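Section 2. Planning Your Purchase

This section is intended for the person responsible for the equipment budget. Complete it before submitting an order for the Flevden handheld gripper set.

2.1 Estimating quantities

1. List the household tasks to be recorded. Enter each task on the Mondal planning sheet.
2. Mark every task that needs both hands. Order grippers in pairs for these tasks.
3. Allow 10 spare pads for each pair.
4. Set aside 400 dollars per pair for the first year of replacement parts.

Note: Soft and crumpled items, such as bags and wrappers, should be budgeted as a separate task group. Enter them in Column C.
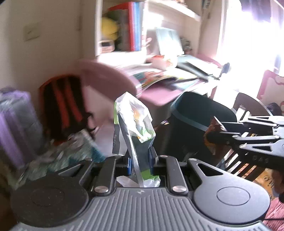 Figure 2-1. Tidying task with two grippers: plastic bag in the near jaws, wrapper in the second gripper, trash bin behind.

2.2 Scheduling service

1. Inspect the jaw pads after every 100 hours of use.
2. Return each gripper to a Lonurholm service center at 1000 hours. Include shipping in both directions in the budget.
3. Orders for the next budget year must be received by the end of October.

Caution: Do not order third-party pads. Damage caused by unapproved parts is excluded from the Zetimbridge service plan.

2.3 Approval

Send the completed sheet to Parveen Siriwardena, Equipment Planning. Requests for more than one site also require the signature of Nimal Sikder. Prices on the enclosed list are valid from January 2023. For lease terms, see Section 3.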